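**Raglan sleeve** is a type of sleeve that extends in one piece to the collar, leaving a slanted seam from the underarm to the neckline. It is common in sportswear, knitwear, and children's clothing.

## Construction

The sleeve is cut with a long, tapering top in place of a rounded cap. Each sleeve has two slanted seams, one joining the front panel and one the back. Some patterns add a dart at the shoulder for a closer fit.

## Care

Knit versions are usually dried flat, as hanging can stretch the shoulder area. Pressing follows the line of the seam.

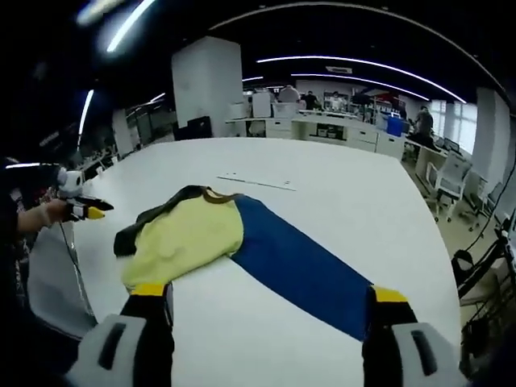 **How does a raglan sleeve differ from a set-in sleeve?**

A set-in sleeve is joined at a seam that circles the armhole, while a raglan sleeve continues up to the neckline.

## See also

- Dolman sleeve
- Armhole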